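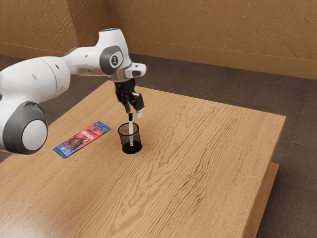 The simulated arm over the pencil cup, gripper fingers open.

Simulation cell: gripper and wrist view reset

Cristóvão Calado has finished resetting the simulated cell for the Moreira project. The wrist view had drifted from the mount on the real arm in Butville since July, so he entered the mount offsets again and checked both fingertips against the bare tabletop. The finger opening limit was corrected too — it had been left at an old value.
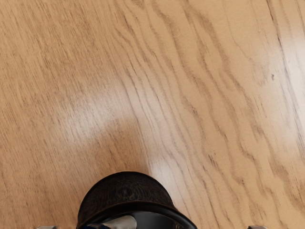
Wrist view of the tabletop, with the gripper housing at the bottom and a fingertip on either side.

He then ran 17 short test moves and saved the settings under Breltlow. Please load that set before starting new runs. The glare on the wood is still on his list, along with two joint limits.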